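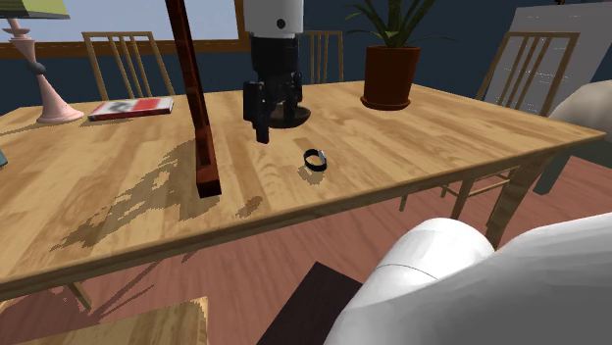
Gripper over the dining table in the simulated living room, with the little black ring on the tabletop.

Gripper tryouts, the dining table set

Hi all! This is my gallery page for the gripper comparison I've been running in simulation, mostly in the evenings after work. I'm putting the Vatcombe two-finger model up against the Drastalura one, same arm and same controller settings, and I gave each of them 25 tries per object. Zamfira Nistor built the room for me (she did a lovely job with it, I keep wanting to move in) and I picked the things to grab.

The ring is my favorite test and also the one that makes me grumpy. It's small and dark and sits so low that a fingertip coming in even a bit too high just closes on air. Drastalura got it 6 times. Vatcombe did better, but only after I slowed the last part of the approach down to around 4 seconds, so I'm going to rerun both at that speed to be fair!

I like this view for checking the fingers against the wood grain, and the shadows are a good workout for the vision side. Morrison asked if I'd try the Carnuvus controller too. Yes, once the reruns are done. If you have a spare object model that's thin, flat and annoying, send it over and I'll put it on the table.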